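We use cookies to improve your visit. Accept | Manage settings

Vistham Power Strip Set-Up Guide
Section 2: Positioning the strip and checking the plug
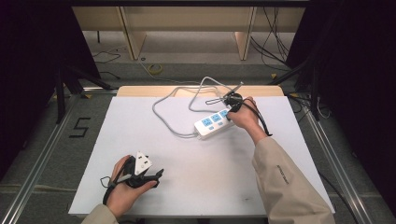

Do this section before you connect any equipment. You need a flat, dry surface with room to lay the cord out in an open curve.

1. Lay the strip on the table with the sockets facing up. Keep it clear of the edge.

2. Unwind the whole cord. Work out any kinks by hand. Do not pull on the strip to straighten it.

3. Hold the plug by its body and look at the three prongs. They should be straight and clean. If one is bent, stop and contact Liu Service.

4. Run your fingers along the cord from the strip to the plug. Feel for cuts or flat spots.

5. Make sure the wall outlet takes a three-prong plug. Do not use a two-prong adapter.

6. Push the plug in until it sits flush.

Note: A wide loop in the cord is fine. A tight coil can hold heat when the strip is under load.

CAUTION: Keep the total load at or below 1000 watts. For motors and heaters, stay under 800 watts.

CAUTION: Never plug one power strip into another.

7. Connect your equipment one item at a time, largest plug first.

8. To disconnect, switch off each item, then pull the wall plug by its body. Do not tug the cord.

For mounting on a wall or under a desk, go to Section 3.

Updated 25 May 2025
Shares: 8 | Comments: 2

Su-chen Sin
Does the load limit include phone chargers? I have two on mine.

Jui-lin Poon
Yes, everything on the strip counts. Chargers don't add much.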